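Wiping a table is still a hard job for a machine
Last updated: July, 4:10 p.m.
2 min read
213 shares

Clearing and wiping a table remains outside what general-purpose machines can be trusted to do alone, according to a working note published by Nisbet, a test group that measures automation in homes and small stores. The note covers 3371 attempts at short chores, among them picking up cutlery, folding hand towels, restocking a low shelf and wiping down a flat surface.

Picking up rigid objects of a known size gave the fewest failures. Folding gave the most. Wiping landed in between, and the note spends most of its length on it, on the grounds that a wipe looks simple and is repeated many times a day in any kitchen or checkout area.

The difficulty begins before contact. A gripper has to be brought down to a surface at the right height and angle, and the height has to be judged from a view that may contain very little to measure against. Wood grain is a poor reference. Its lines run in long bands that resemble each other, and a shift of a few inches can produce a view that software treats as the same place. Glare makes this worse. Under ceiling lights, a slightly glossy finish returns a bright patch that moves with the viewpoint, and the grain inside the patch fades.
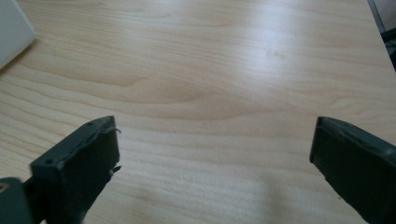
Gripper fingers open over a wood-grain tabletop, with glare across the upper part.

Nisbet sorted wiping failures into two groups. In the first, the tool stopped short of the surface and passed over it without touching. In the second, it pressed too hard, and the cloth bunched or the arm halted on a force limit. Failures of the first kind were more common on glossy tops. Those of the second kind were more common near edges, where the height estimate was pulled off by whatever lay below, such as carpet or tile.

Wear in the tool is treated as a separate problem. The soft covering on a gripper finger is what gives it friction, and it frays at the rim first. A finger with a lifted strip will still hold a box or a bottle. On thin items, including cloth, the loose material can catch or fold under. The note recommends that coverings be inspected at the start of every shift and replaced on a fixed schedule, and that the replacement be logged with the results. Few published trials do this, which makes success rates from different sites difficult to compare.

Two suppliers have responded to the findings. Gelel, which sells a countertop arm to small food businesses, said its current software asks a worker to mark the corners of each table once, during setup, and does not attempt to find them again. The company described this as a limit it intends to remove. It does not advertise the arm for wiping.

Vuvby, which is developing a wheeled unit for apartments, takes the opposite approach and rebuilds its map of a surface on every visit. The company said this handles furniture that has been moved but adds nearly 2 minutes to each job. A person would usually be finished in that time. Vuvby has not set a sale date for the unit and said further home trials would come first.

Edges and marks account for much of the remaining gap. A person wiping a table slows down at a streak, checks whether it is dirt or damage, and goes over it again or leaves it. The systems tested had no dependable way to make that decision. A dark speck was sometimes wiped repeatedly until a time limit was reached, and a broad smear of a color close to the tabletop was sometimes missed. Shadows were also mistaken for dirt, including shadows cast by the tool itself.

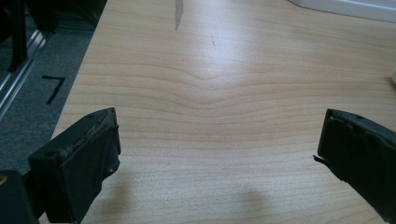

Codetti wrote in the comments that the test is stricter than the job. In a store, the comment said, the counter gets wiped whether or not it is dirty, every inch of it, and a machine that did a full pass each hour without deciding anything would already be worth having. The same comment asked why speed was scored at all for work that could be done after closing.

The note partly agrees. It lists after-hours wiping of cleared, fixed counters as the nearest practical use, provided that the cloth is changed by hand and the surface has been emptied beforehand. Emptying it was scored as a separate chore, and no system completed both in sequence without help.

A second round of tests is planned with matte and patterned surfaces added. Folding will be dropped from that round and reported on its own.

2 comments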